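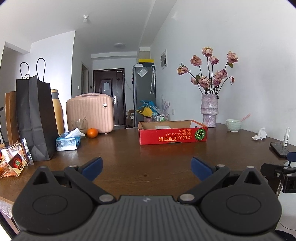 A reader of last term's handout objects that composting toilets and kitchen waste should not share one bay, and that the handout left the point open. The objection stands. Keep them apart.

Unit 2. Hot composting for shared plots

Working range: 40 to 65 °C in the core. Below 40 the heap still rots, but weed seed survives. Take readings at three depths, never at the surface alone.

Turning. The Jiveda plot turns on Wednesday and logs each bay before and after. Gunawardena Lane turns only when the core drops — fewer turns, slower finish. Both give usable compost.

Moisture. Squeeze test: a few drops, no stream. Add torn card if wetter.

Sieving. 16 mm mesh for mulch, finer for seed trays. Oversize goes back in.

Reading: Prundisero plot notes, p. 102, on bay size. The table there gives volumes before settling.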